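Skilex hand-held gripper, seven weeks in

2021-03-26
12 comments | 31 shares

I put off buying one of these for most of the winter. We'd been teaching our arm the old way, with somebody at the desk holding a controller and squinting at two video windows, and I'd talked myself into believing we were good at it. We were not good at it. On a decent afternoon Máté Kiss could get 40 usable demos out of the remote setup before his hands gave up, and he's the patient one.

The Skilex is the other approach. You hold the gripper yourself, camera on top, and do the chore with it as if it were your own two fingers. The arm never has to be in the room. I paid $900 for mine with the spare pads, and the first afternoon I got 80 demos, most of them fine. That alone nearly sold me!

We've been using it almost entirely for laundry — sorting small things out of a heap, mainly — and soft stuff is where you find out what a gripper is like. The pads are ribbed and they bite nicely on socks. Anything fuzzy or loopy is harder, and you'll want to come at it from above with the fingers wide and close slower than feels natural. Thin ties and ribbons are the worst of the lot (I still miss them more than I'd like to admit).

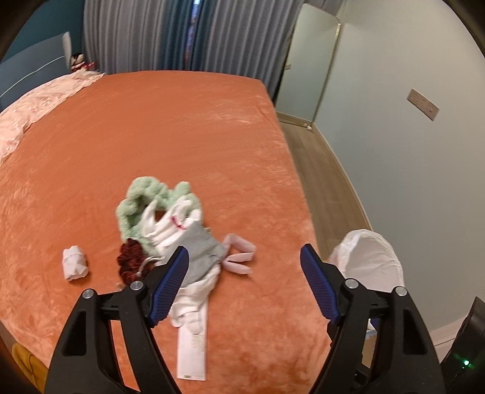
My other advice is to get off the table. I did my first batches on a nice flat desk and the policy we trained fell to pieces the minute it met a blanket. A bed gives under the fingers, the pile on a plush throw grabs at things, and the clothes don't land the same way twice. So now I do maybe half my sessions in bedrooms, and I mess up the heap between takes. It's slower and my back complains, but the results on the arm got a lot better.

Things I don't love. The trigger is stiff, and after an hour I can feel it in my thumb. It's heavier at the front than it should be. The carrying case is a joke, so buy something padded. And the desktop software insists on checking every recording before it lets you start the next batch, which I'm told they're fixing in July. I'll believe that when I see it.

Zdeňka Kratochvíl lent me her Dodden for a weekend so I could compare. The Dodden is lighter and the trigger is lovely, but the fingers flex sideways when you pinch anything thick, and a folded towel just slid out on me over and over. If you mostly move cups and boxes I'd say get the Dodden. For cloth I'd stick with the Skilex.

Do I still use remote control? Sure, for fixing mistakes. When the arm gets stuck somewhere odd I'd much rather take over and steer it out than try to stage the same mess by hand. For plain old teaching, though, the controller has been in a drawer for weeks and I don't miss it.

Related reviews
Kemppainen desk controller: good sticks, bad cable
Replacement pads for the Dodden, compared
Nastotetti wrist mount, second look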